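Dear Pascal,

Thank you for your patience with this one. I know you were hoping to have it before the spring break, and I kept thinking that if I waited one more week I would have the last of the receipts and could tell you a complete story. The receipts are still trickling in, so you are getting the story first and the paperwork in a separate envelope.

**To:** Pascal Pfeiffer, Kinden Fund
**From:** Gemechu Admasu, Itetti Community Tea Garden
**Date:** 26 April 2022
**Re:** Second progress report on the herb and tea growing grant

## Where we are

When you visited in the fall, the lower terrace was mostly bindweed and broken pallets, and I remember you being very polite about it. The bindweed is out (mostly – it comes back the moment you turn your head) and we now have 106 planted spots across the two terraces. The camellias are on the upper one, where the soil is sourer and the wall keeps the worst of the wind off. The mint, lemon balm, chamomile and hibiscus share the lower one, with the mint in sunken tubs so that it does not eat its neighbors.

The camellias are small and will be small for a good while yet. I want to be plain about that, because the newsletter made it sound as if we would be drinking our own black tea by summer. We won't be. A young tea plant needs to be left alone for its first few years apart from a bit of shaping, and ours are no further along than that. What we can pick this year is the herbs, and those are doing very nicely. The lemon balm in particular came through the winter as though it had been waiting for it.

We lost a row of hibiscus in the late frost. It was my own fault for putting them out early on the strength of four warm afternoons. The Kahsay nursery let us have replacements at their cost price, and they are sitting in the cold frame now until I can be trusted with them.

## Water

The rain tank went in at the end of winter and has changed our mornings completely. Before that we carried everything from the standpipe by the gate, which is fine for a young back and less fine for mine. The tank feeds both terraces by gravity through a drip line, and the only trouble we have had is with grit in the filter. We rinse it on the first of the month and also whenever somebody remembers.

There is still a wet patch at the foot of the steps. I thought it was the overflow, and then I thought it was the drip line, and now I think it is simply where the hill has always let its water out. We have laid some gravel and planted the spare mint there, and the mint is delighted.

## The tasting afternoons

These are the part of the project that has grown the most, and I confess they are my favorite. We started with a kettle and a few folding chairs in the church annex, and so far this year 151 people have come along, many of them more than once. We taste two teas side by side, look at the dry leaf and the wet leaf, and talk about where each one was grown and how it was dried. Then the talk wanders off wherever it likes. We have had a long argument about milk, a very good story about a train, and a recipe for ginger cake that I have since made three times.

Several people have told us they live on the street behind and had never been through the gate. Some of them now come on planting days, too. One gentleman who swore he only came for the biscuits has taken over the chamomile bed and will not let anyone else weed it.

We would like to move the afternoons outdoors once it is warm enough, under the pear tree. That needs a flat place for the kettle and something better than our present extension cord, and I have put a small line for both in the budget request below. 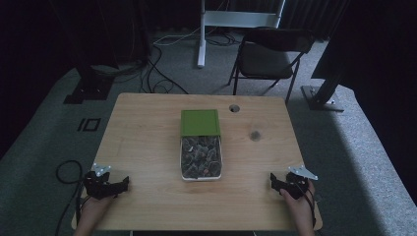
## Money

Of the second installment we have spent $3,165, nearly all of it on the rain tank, the drip line and the plants. The tank cost more than the first quote because the base had to be dug out and leveled, and I should have asked about that before I sent you the estimate. We made up some of the difference by building the compost bays from the old pallets instead of buying a kit. They are not handsome, but they are full.

What remains is set aside for the drying shed. Cerna Joinery has given us a price for the racks and the door, and they can begin as soon as the slab is poured. If it suits you, we would like to shift the unspent signage money into the shed as well, and into the kettle stand and outdoor cord I mentioned. The signs can wait, and I think people find us well enough by the smell of the mint.

## What comes next

- Pour the slab for the drying shed and have the racks fitted
- Plant out the replacement hibiscus, late this time
- First proper cutting of lemon balm and mint
- Mulch the camellias before the dry weather
- Find a second person to learn the drip line, so that I can go and see my sister

## Two things I would like your advice on

The first is the shed roof. We could have clear panels, which are cheaper and would warm the space, but I have read that herbs keep their color better if they dry in the dark. If any of your other projects has tried it both ways, I would love to be put in touch with them.

The second is whether we may sell a little of what we dry. People keep asking, and a few packets on a table would pay for next year's seed. I don't want to do anything that sits badly with the terms of the grant, so I have told everyone to wait until I have heard from you.

Please do come and see us again when you can. The gate sticks, so give it a good push, and bring shoes you don't mind about.

With thanks and warm wishes,

Gemechu Admasu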